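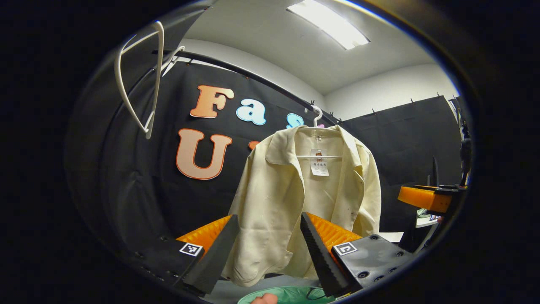

Does freezing urine at -20 wreck the albumin reading?
It lowers it, and more so the longer the tube sits. Our -80 aliquots held up much better over the same stretch.

5/5/22

Wanted to get that down first since it's what we've been arguing over all spring, and now we have numbers of our own to look at!

Samples: 268 urines from the Quinlan clinic set, each split three ways on the day of collection (fresh, -20, -80). Fresh ones were read the same afternoon. Frozen ones were thawed in the fridge overnight, brought to room temp, mixed by inversion, then spun. Creatinine run alongside on everything so we can work in ratios.

What I'm seeing so far:

-80 vs fresh: sits right on the line almost the whole way up. Lovely plot. I printed it and stuck it over the bench.

-20 vs fresh: drifts low, worst in the tubes with a lot of sediment. Some of the low-albumin samples would have changed category, and that matters a lot for the kidney follow-up people because that's exactly the group they're trying to catch early.

Creatinine: no real change in either freezer. Good, so the ratio shift is all albumin.

One sample is way out on its own, tube 3258. Fresh reading high, both frozen ones low. I suspect the fresh read was carryover from the tube before it, which was a very concentrated one. Rerun the -80 spare before deciding. Do NOT drop it from the sheet yet, just flag it.

Mixing: this made more difference than I expected. I took a handful of the -20 tubes that read low, warmed them to 37 and inverted them properly (ten slow turns, no vortex), and several came back up part of the way. So some of the loss is albumin stuck in the precipitate and can be gotten back. Very cool. Needs doing on a proper set with the warm step as its own arm.

Plate notes: the Storkari plates are fine, edge wells a touch high on the second one. Keep controls off column 1. Dilution for the high samples is 1 in 100, and please write it on the lid, I lost half an hour working out which ones had been done.

Stosero reader needed its lamp warmed up longer than the manual says. Gave it the extra time and the blanks settled nicely.

Still to do
- rerun 3258
- warm-step arm, 100 tubes, -20 only, pick across the whole range
- ask Flistero whether the low control from the new lot can be matched to the old one
- second thaw on the -80 leftovers (curious!)
- move the June pulls to the bottom rack, top rack frosts up

Fridge thaw log is in the blue binder, back section.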